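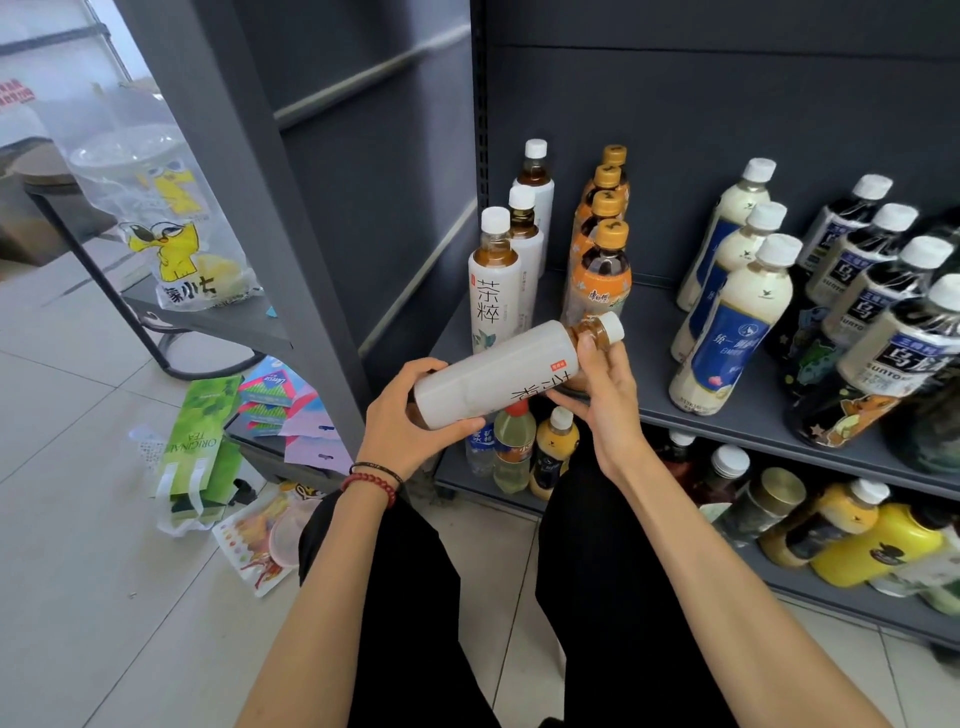
Cabanatuan, June

To the list,

Replying inline to Reynaldo's points on the shelf restocking set. I have trimmed his message to the parts that need an answer.

Reynaldo Ocampo wrote:
> We have been through the first delivery from Sternach. 819 clips came in
> and 610 have labels. Before we train on it I would like three things
> settled. First, where does a pick start? Some labellers mark first
> contact, others mark the moment the bottle leaves the shelf. Second, do we
> keep clips in which the wearer holds an item and reads it, or turns it
> over, without putting it anywhere? Third, the Proletti loader rejects
> 81 clips and I can't see why from the log.

Start of pick. Use first contact of either hand with the item. The moment of leaving the shelf is hard to judge from a head view, as the hand often hides the base of the bottle, and two labellers given the same clip differed by up to half a second. First contact can be found to within a few frames. Anyone who needs lift-off can get an estimate of it from the wrist track. I will change the label guide to say this and mark the old wording as withdrawn.

Two-handed holds. Keep them. A bottle held level, one hand under the base and the other at the neck, is a state the policy has to know about. With the tea bottles it is also the only time the cap and the base are both well placed for the pose fit. Label it "hold, both" and give the grip for each hand separately. Do not fold it into "pick" or "place". If the clip ends with the item still in the hands, leave the end state open and do not guess at a shelf position. 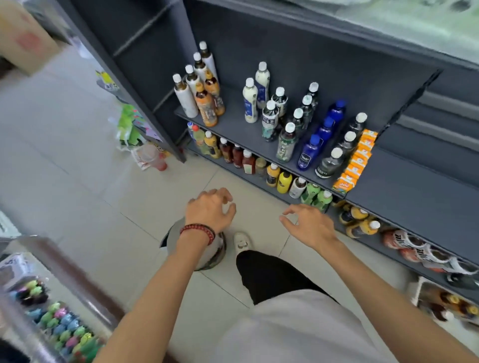 Empty-hand motion is the part of the set I am least happy with. At present everything between two contacts is labelled "idle", which puts a reach, a retreat and a pause under one word. The network then learns that open hands mean nothing is going on. I propose "reach", "withdraw" and "rest", with "unclear" for anything that can't be decided within the clip. A still taken alone would nearly always be "unclear": with the left hand open just over a round bin and the right held out towards the lower shelves, there is no telling which hand has the next job. The label should come from the track on both sides of the moment. It should also be given per hand, as the two are often doing different work.

A related point is the target field. Several labellers filled it with the item nearest the hand in the image. On the lower levels, where small bottles and jars stand close together under the shelf above, nearest in the image is frequently wrong in depth. Leave the field blank until contact and let the script copy the value back to the start of the reach.

Rejected clips. All 81 fail on the same check. The Sternetti recorder writes its clock in local time and the loader expects UTC, so clips that cross midnight UTC come out with a negative length. The video is sound. I have a patch that reads the offset from the session header and falls back to local time if the header is missing. It needs testing on a second recorder before I merge it.

One thing Reynaldo did not ask about. We should split by store and not by clip. The same shelf layout turns up in clip after clip, and a random split puts near copies on both sides. My first random split gave a very good score on next-item prediction and I don't believe a word of it. I will hold out two stores entirely and report on those only.

Order of work, then: label guide first, relabel the "idle" spans second, loader patch in parallel. Of the 610 labelled clips, 600 have at least one idle span, so this is nearly a full second pass — better now than after the next delivery. Please do not start on the unlabelled ones until the new guide is up.

Objections to the four empty-hand labels by reply to the list, please, not to me directly. I would like the wording fixed before the end of the month.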